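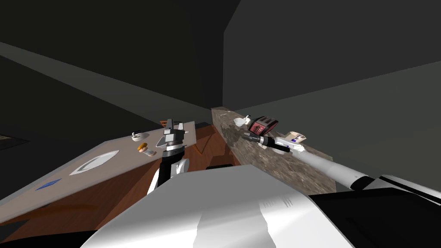
The kitchen counter is a raised, flat work surface used for preparing food. It is such a familiar part of the home that its history is easy to miss, and that history is a lively one! Most of the world's cooks once worked at a loose table, at the hearth, or on the floor, and many still do so very happily.

Early counters

Before fitted kitchens, a cook's tools were spread among separate pieces of furniture. A table stood in the middle of the room, dishes lived in a dresser, and washing was often done in another room entirely. The fixed counter brought these jobs together along a wall. In the hill town of Loltik, a survey of 510 older houses found built-in counters in only 138 of them, nearly all beside a window where the light was best.

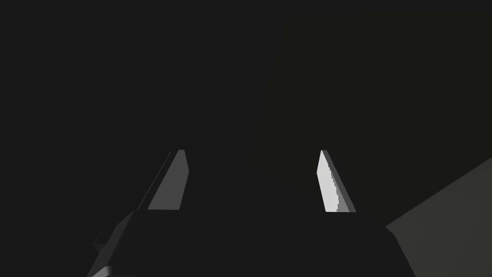 Light mattered a great deal. Evening cooking by a single lamp left the back of the counter in deep shadow, and builders tried pale stone, glazed tile and whitewashed walls to make the most of it. Lamps mounted under the wall cupboards were a wonderful improvement, and they remain one of the cheapest changes a cook can make.

Materials

Wood is warm, quiet and kind to knives, but it needs regular oiling. Marble stays cool, a gift to anyone rolling out pastry, though lemon juice and vinegar will dull its polish. Granite is much tougher. Many kitchens mix materials – stone for baking, say, and wood for chopping.

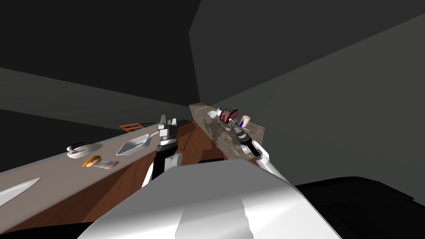
A stone countertop at right, with a beige-brown one over wooden cabinet fronts at left.

Height and layout

A good counter lets the cook work without stooping. The designer Melur Wuisan favored 862 millimeters for her Lutoder kitchens, with a lower section for kneading. Her plans left 3 clear stretches of surface: one by the sink, one by the stove and one simply for setting things down. The Hájek workshop in Cullow later built the same layout with adjustable legs, a lovely idea for households where tall and short cooks share the work.
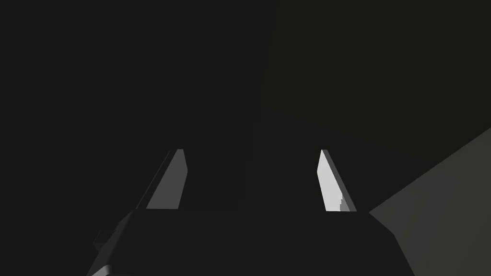
Open gripper fingers against a dark background.

Care

Daily care is simple. Wipe up spills soon, use a board for cutting, and set hot pans on a trivet. Stone may need sealing again from time to time, and shallow scratches in solid wood can be sanded out and oiled.

Contact us | Text may be copied with credit | Back to top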